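Steltton Open Day

The Steltton Open Day is a yearly robot demonstration held in April at the Durley works of Piltodura, a maker of small arms and grippers. Free entry, 200 tickets. Doors at 2 p.m.

Background

Began as a staff show for families. Opened to the public after Rønning, the parts supplier, lent its hall next door. Both halls used since. Early years poorly recorded, no programs kept.

Demonstrations

Main draw is the table work. Short runs, 20 minutes each, with an operator talking the crowd thru every move. Wrist view goes up on a big screen so the back rows can follow the black fingers over the green squares, pale yellow piece alongside.
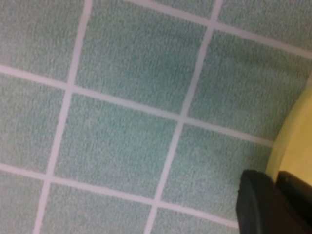 Visitor sessions

Visitors may drive an arm themselves after the last run. Sign-up sheet at the door, usually full early. Under-12s need an adult with them. The practice arm is unit 3209, an older model with a slower wrist and a seperate stop button for the operator.

See also

Piltodura
Rønning hall, Durley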